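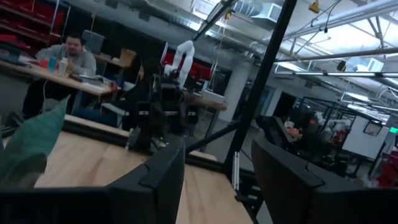 3.2 What ends up on a shared workbench

I came to this study with a pet theory, which was that people who share a long bench would fight over tools. They don't, or at least they hardly ever did in the rooms I visited. What they fight over (politely, mostly by sliding things a few inches to the left) is the strip of wood right in front of them, and the stuff that fills that strip is cups, bottles and paper.

So this section is about the small things. Dewanti Goh and I logged 214 objects across the benches at Weltix and Harahap, and we did it the boring way, walking the length of each table at the same time of the afternoon with a clipboard and a pencil. We wrote down what the thing was, how far it stood from the nearest seat, and whether anyone would own up to it. I love that last column! It was meant to be a throwaway and it became the one we argued over most.

Drinks first. A drink gets put down where a hand can find it without looking, and then it stays. At Harahap the regulars kept theirs toward the back of the bench, well clear of whatever they were working on, and when I asked why, I mostly got shrugs. One woman told me she had ruined a drawing years ago and her arm had simply learned. Figure 2 is a pretty ordinary case of drinks and paper sharing one surface: a red cup, a blue cup and a white bottle stand in a row near the man at the long bench, and the papers are scattered farther along the edge.

Rows like that came up in our notes often enough that we gave them their own code. Dewanti calls them fences, and I've given up trying to find a more serious word. We coded a fence whenever two or more containers stood side by side with nothing between them, whoever they belonged to. Where we found one, we asked the nearest person whether it was on purpose. They nearly always said no, and then a fair number of them straightened it while we were standing there.

Paper behaves differently. It drifts. A sheet that started out in front of one seat would be two seats down by the end of the afternoon, usually under something else, and this is where the ownership column got messy. We settled on a rule that a sheet belonged to the bench if it went unclaimed for 90 minutes, and I still think that's a bit generous.

Storage turned out to matter less than I had hoped. I expected a wall of bins close by to pull the clutter off the tables, and in May we moved a set of shelves at Weltix nearer to the seats to test it. The bins filled up — with spare parts, cable and packing foam — while the cups and papers stayed exactly where they had been. Dewanti had predicted this and has been very nice about it. The counts before and after the move are in Section 3.3, along with the seats we had to drop from the comparison.

Figure 2. A long wooden workbench in use, with cups, a bottle and papers, and red bins on the shelving along the wall.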